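Setting Up Your Brilley Household Ledger
Section 4: Adding a Savings Account and Your First Standing Transfer
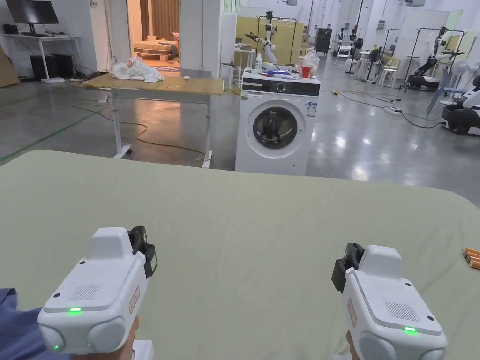
By now you should have your everyday checking account showing on the Home page, with a balance that agrees with your bank's. If it doesn't agree yet, please go back to Section 3 and sort that out first. It's a nuisance, I know, but a wrong opening balance follows you around for months.

We'll use a made-to-measure sort of household for this section: one checking account at the Clultville branch, one savings account at Olton, and a goal of 2,000 dollars put by for the property tax bill in August.

1. Open the Accounts menu and choose Add Account.

2. Pick Savings from the list. (Money Market sits right underneath it and is easy to hit by mistake – go ahead and cancel if you do, nothing is saved yet.)

3. Type a name you'll recognize at a glance. We'll call ours Olton Savings.

4. Enter the opening balance from your latest statement. Ours is 955 dollars. Leave out the dollar sign and press Tab.

5. Choose the date printed on the statement, even if you're doing this a week or two later.

6. Click Save. The new account appears beneath your checking account, in green.

Note: If your statement shows both a current balance and an available balance, use the current one.

Now for the transfer itself.

7. Go to Planner and click New Standing Transfer.

8. Set From to your checking account and To to Olton Savings.

9. Enter the amount and the day of the month. We like the 22nd, a little while after the mortgage has gone out, but suit yourself and your paydays.

10. Under Goal, type 2,000. Brilley works out what's still to come and shows it beside the bar.

Caution: The Planner only keeps a record. It does not move any money, so you'll need to set up the same transfer with your bank as well.

Caution: Don't enter a transfer as an expense. A checking balance of 1,240 dollars will come out right either way, but your spending report won't.

To change the amount later on, double-click the transfer in the Planner list and choose This and Future Entries.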